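Rules for letting a robot arm handle craft knives?
Posted September 10, 2019

Our makerspace wants its arm to sort hobby knives, and I'd love to know what rules you all follow before I write ours up.

Miłosz Jabłońska
Hello and welcome! Ours is simple — caps stay on the whole time, and a person checks every one before the arm is switched on. 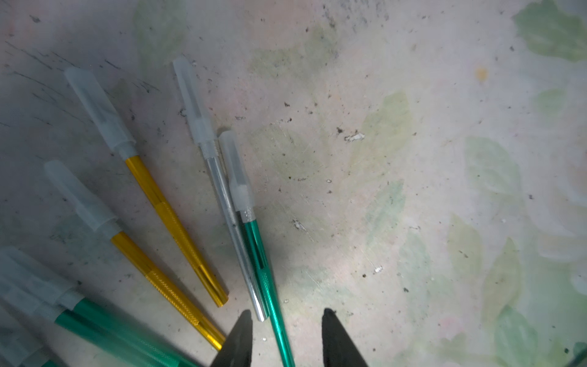 We also keep hands off the table until the arm has fully stopped, however tempting it is to straighten a handle.

Gririco
Agree on caps. Go slow too.

Zamfir
Check with your insurer.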